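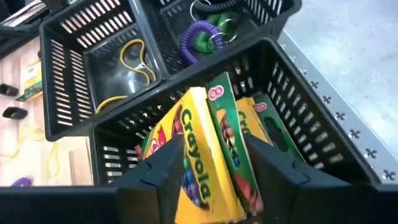
Will a robot take over the packing jobs at Cloltow?
We don't think so, and we've stopped promising anything in either direction. In three years of trying, the arms have taken over pieces of jobs. The people who used to do those pieces are still on the payroll, doing work that is sometimes better and sometimes just different.

About us

Cloltow packs small goods for other companies. School supplies, craft kits, key rings, hair ties, party bag fillers, the kind of order where 30 little things have to end up in the right bag. We started in a rented unit on Budance Road with two folding tables and a tape gun, and we now ship around 3,000 kits on a busy day. December is slower than you'd guess. Late summer is when we lose our weekends.

Most companies in our line have a page telling you how automated they are. We've read a lot of those pages, and we bought equipment on the strength of a couple of them. So please take ours as a progress report from people who have been disappointed before.

How we got into automation

Our first try was a sorting machine that handled boxes well and choked on anything soft. It sat under a tarp for most of a year before we sold it. The second try is the one still running. We call it Trakaria, after the street our first warehouse was on, and it works on picking and sorting mixed small items at table height.

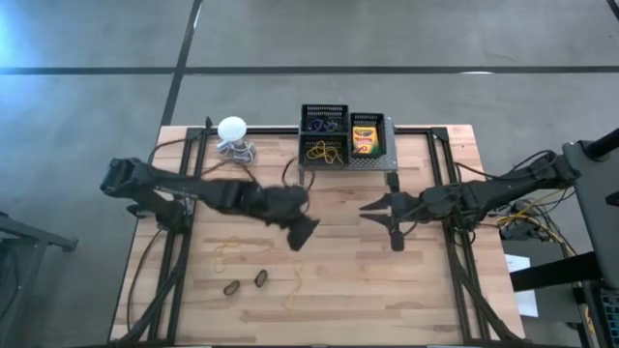
Soft and stringy goods are still where the trouble is. Elastic cord tangles, and so does anything on a coil. A box of crayons is a much easier customer. We keep a list of the products we would trust to an arm with no person close by, and it is short. Our full catalog has 367 products in it.

Vendors like to quote speed. We care more about what happens after a bad pick, and whether somebody has to walk over, clear the table and start the job again. On some shifts that walking eats up whatever time we saved. Our shift leads write it down, and when their notes disagree with the software's report we go with the notes.

What it changes for the people here

Less reaching and bending, which everyone was glad to lose. More watching, which some like and some can't stand. A few packers trained as operators and got a raise with it. Others tried the training and asked to go back to the line, and they went back at the same pay. We wish we could say the job is less tiring now. Your back hurts less and your eyes hurt more.

Nobody's hours are set by the machine. That was the first thing the packers asked for and we put it in writing.

Working with us

We take orders from small brands and from schools. Our trucks go out through Shehu Freight, with pickup every Monday. If you'd like to see the floor before you sign anything, ask for a visit and talk to the operators without a manager standing there. They will tell you what works and what doesn't, probably in more detail than you wanted.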